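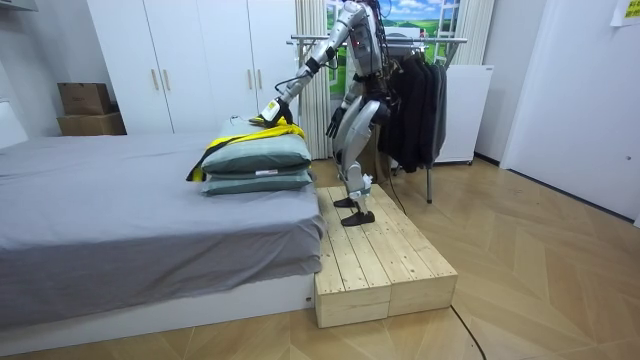

Progress report to the Rezende Fund
Project: Cleramau, domestic task trials, bedroom module
Prepared by: Érica Vieira, Nastthorpe site
Date: 31 October 2019

1. Purpose of the period

The grant asks whether a general-purpose humanoid can do ordinary bedroom chores at a standard a paying household would accept. The kitchen module was closed out in the previous report. Work since then has been on garments and bedding: picking up a garment left on the bed, moving it to the rack, and leaving the pillows in order.

2. Status against plan

Task A, garment pickup from a soft surface. In progress. The trial set is 50 attempts per garment. The robot completed 30 of 50 with the test garment without an operator stepping in. A completed attempt means the garment was lifted clear of the pillows and held for the full interval. The target in the work plan was higher and we do not expect to meet it before February.

Task B, transfer to the rack. Behind plan. Laying a garment over the bar works often enough to measure. Putting it on a hanger does not, and we have stopped scoring it until the wrist control is revised.

Task C, pillow stacking. On plan. Two pillows of unequal fill are used throughout. The softer one deforms under the hand and the planner still treats it as a rigid block, so final placement drifts toward the mattress edge.

Task D, fitted sheet. Not started. Aatos Räsänen has advised against starting until Task A is stable, and I agree.

3. Technical notes

Most failed pickups fall into two groups. In the first, the fingers close on the garment and the pillowcase together and the upper pillow comes up with it. In the second, the grasp is good but takes a single layer near the hem, and the garment slides out as the arm rises. A change to approach angle in the second half of the period reduced the first group. It had no measurable effect on the second.

Reach over the mattress remains the main mechanical limit. On the floor, the robot had to bend far enough at the hips that the balance controller cut in and aborted the motion. Kátia Andrade built a low pine platform for the foot end of the bed, and the aborts from this cause have stopped. The platform is a concession. A household will not have one, and results obtained on it are reported separately in the data tables. 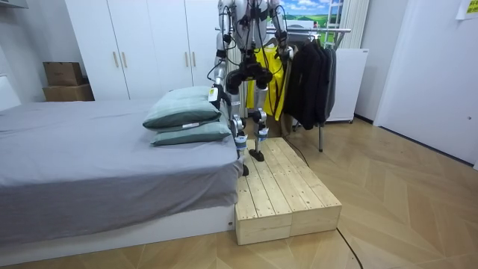

Cable routing was revised after an elbow connector worked loose during a long run. The replacement connectors came from Dinent and have held so far. We also added a check of straps and labels to the start-of-day list, which takes about 19 minutes in full.

4. Comparison with a person

Rowena Mercado timed herself on Tasks A and B with the same garment and the same starting positions. She needed a few seconds for each. The robot needs 2 minutes for Task A when nothing goes wrong — most of it spent on perception and on slow arm motion near the bed. Speed can be raised, but every increase tried so far has cost us grasps.

My answer to the grant question at this stage is no for garments and a qualified yes for pillows. The robot can tidy a pillow stack if the stack starts in a known place. It cannot be left alone with laundry.

5. Staffing and spending

Staffing is unchanged. Marlene Guimarães has taken over the trial logs and has re-coded the earlier failures so that both halves of the period use the same categories. Spending is under budget on travel and over on spare parts, mainly finger joints. We ask permission to move the unused travel amount to parts.

6. Next period

Finish the trial set for Task A with a second, heavier garment. Resume hanger work once the wrist revision is in. Repeat part of Task C with the platform removed, accepting the aborts, to get a figure for floor-level operation. A decision on Task D will be sent to the Fund in February with the updated work plan.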